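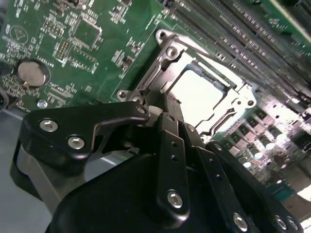
Home Drop-off Prices FAQ Hours Contact

Talow Reuse Shop > Electronics > Questions people keep asking

Frequently asked questions about getting rid of your old computer

Last updated 2026-08-17

What do you take?

Desktops, laptops, monitors that are flat, keyboards, mice, cables, printers (under protest), routers, and loose parts of any kind. If it once plugged into a computer or lived inside one, bring it in.

What don't you take?

Tube televisions, tube monitors, refrigerators, smoke detectors, and anything with a bulging battery. We also don't take exercise bikes. The exercise bike has a screen on it, yes. We have had this talk with several of you.

I have a swollen laptop battery. Now what?

Don't bring it to us, don't poke it, and don't put it in the trash. Stop charging the laptop, set it somewhere away from things that burn, and call the county hazardous waste line. They will tell you how they want it delivered.

Does it have to work?

No. Please tell us if it doesn't, though. A note taped to the lid that says "won't turn on" saves us a good part of an afternoon. A note that says "worked fine last time I used it" tells us very little, especially when the last time was during the Bush years.

Should I take it apart first?

Only if you enjoy that sort of thing. We pay nothing extra for a computer in pieces, and we pay nothing for a whole one either, so the math is easy. If you do pull the parts, put the screws in a bag and keep the bag with the machine. Please don't mail us the screws later.

Do I need to wipe the drive?

We'd like you to. We wipe every drive that comes in, and any drive we can't wipe goes through the drill press, but you don't know us, and a healthy suspicion of strangers with your tax returns does you credit. Sign out of your accounts before you wipe. A laptop that is still locked to somebody's account is a tray with a hinge.

Can I keep the drive and give you the rest?

Sure. Plenty of people do. We have a bin of used drives and can usually put one back in. Leave the little bracket or caddy in the machine if you can, as those are harder to find than the drives.

Can I have a receipt for my taxes?

Yes. It will list what you gave us. It won't say what it was worth, because we aren't allowed to put a value on it and because you might be hurt.

But I paid $3000 for it.

We believe you.

What happens to my stuff after I leave?

It goes to the Skelley Street bench, where it gets looked at and sorted. Machines that can run a current operating system are cleaned up, given a fresh install and sold in the front room or handed to the Evar school program. Machines that can't are stripped for memory, power supplies, fans and anything else that sells. What's left goes out on a pallet to a licensed recycler, who gets the metals back out of it.

Can I buy things?

Please do. It's the only part of this that pays the rent. Desktops start at $100. Laptops run higher, and the nicest one on the shelf at any time is usually $330 or less. Used memory and cables are sold from the bins by the door, and the bins are sorted by whoever was last in charge of them, so bring patience.

Is there a warranty?

Thirty days on whole computers. Bring it back with the receipt and we'll fix it, swap it or refund you, in that order. Parts from the bins are sold as they are. If you spill something on it, that's between you and the something.

Will a part from the bins fit my computer?

Maybe. Bring the model number of your computer, or bring the computer. "It's a black one" narrows it down less than you'd hope. For processors we really do need to know the exact motherboard – two sockets can look like twins and want nothing to do with each other.

Can I return a processor if the pins are bent?

Were they bent when you bought it? We look at each one with you under the magnifier at the counter before it's rung up. After that they're yours, pins and all.

Do you do repairs?

Simple ones, on Evar Night, which is the first evening of every month except February, when the heat in the back room isn't up to it. You sit with us and do the work while we point. Ravindra Mathur runs the sign-up sheet. He does not do printers, and asking nicely has been tried.

Can you get my photos off a dead drive?

We can try the easy things. If the drive is clicking or grinding, turn it off and leave it off, then take it to a proper recovery service. Expect a bill of $300 at the very least. Then buy a backup drive, which costs a lot less and should have come first.

Do you pick up?

For offices with a pallet or more, yes, inside town limits. Use the Sundaram Hall loading dock form on the contact page. For one printer, no.

Can I leave things outside when you're closed?

No. It rains on them, and then people go through them, and then it rains on them again.

What about the box of cables in my closet?

Keep one of each and bring us the rest. You'll need one of the ones you gave us within the week. They're a dollar each.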